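The Sandwich Taken Apart
How the Arkholm Center teaches cooking with food that never spoils

February 2021

Visitors to the Arkholm Center for Household Education usually ask to see the kitchens first. The kitchens are well equipped and have been photographed often. Much of the Center's teaching, however, takes place across the corridor, in a long room furnished with white tables and deep shelves, where the food is made by model makers and the meals are assembled by hand, taken apart, and assembled again.

The display room holds 200 pieces in its lending collection. There are slices of bread, fried eggs, fish fillets, and wedges of cheese, each stored in a shallow drawer with a paper label. Students in the introductory course spend their first 7 sessions here before they are permitted to light a burner. The arrangement was introduced by Tamunoemi Iyamu, the Center's head of instruction, who trained as a pastry cook and later taught in public schools.

"A beginner at a stove is thinking about the heat," Ms. Iyamu said. "I would like that person to have thought about the plate beforehand. What goes at the bottom, what holds the moisture, what has to be ready first. Those decisions can be practiced at a table, and they can be practiced twenty times in an afternoon."

The hamburger is the subject of the second session. It was selected for its familiarity, and it has proved a more demanding exercise than most students expect. Each component is set out separately and upright on a clear rack, so that a student may look at it from the side, as it will appear in the finished sandwich, and take it down without disturbing its neighbor. 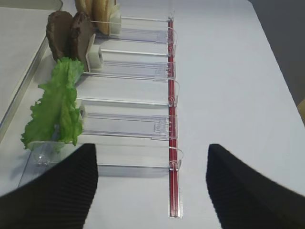 Bun halves, patties, and a lettuce leaf on a clear acrylic rack at the Center.

The racks were developed with Nwankwo, a small display workshop that had previously supplied stands to jewelers and stationers. The Center's requirements were modest. Pieces had to stand on edge, the rack had to be transparent, and it had to be possible to wipe the whole with a damp cloth. Early versions held the food too tightly, and the rims of several buns were scuffed in the first term of use. The present holders are more forgiving, although Ms. Iyamu notes that the thinner pieces still require patience.

The quality of the models themselves varies, and the staff discuss the matter with some seriousness. A patty is considered a fair test of a maker. It must be dark without being uniform, and the surface should be rough enough to suggest meat that has been on a grill. Lettuce is judged at the edge, where an inferior piece will repeat the same ruffle at regular intervals. The Center purchased its first leaves from a theatrical supplier and replaced them within the year. Most of the current vegetables come from Semley, whose catalog is kept in the staff office and is heavily marked in pencil.

Instruction follows a set pattern. The student receives a written order, studies the rack, and names the sequence aloud before touching anything. The sandwich is then built on a plain plate. An instructor may ask for the lettuce to be moved above or below the patty and for the student to explain the effect on the lower bun. The pieces are returned to the rack at the end, in their original order, and the next student begins.

Tobiloba Akande completed the course in November and now prepares lunches at a residential home. He recalled being impatient with the exercise. "I had made hamburgers all my life," he said. "Then I was asked why I put things where I put them, and I had no answer. I changed the order three times that morning." He continues to set out his ingredients in a line before service.

The method has its critics among the teaching staff. Models have no smell and no weight to speak of, and a student may grow used to handling them in ways that real lettuce would not survive. For this reason the Center follows each session in the display room with a corresponding session in the kitchens, normally within the same week. The two are graded together, and neither may be omitted.

Care of the collection is part of the curriculum. Pieces are washed in lukewarm water with mild soap, dried on a towel, and kept away from the windows, where the greens fade first. Damaged items are entered in a repair book. The room has an annual allowance of $2000 for replacements and repairs, and the greater part of last year's sum went to bread.

The Center plans to extend the collection to breakfast dishes in the coming academic year. A set of racks for the new pieces has been ordered, and discussions with Casau regarding additional shelving are under way. Applications for the introductory course are accepted at the Center's front office throughout the spring.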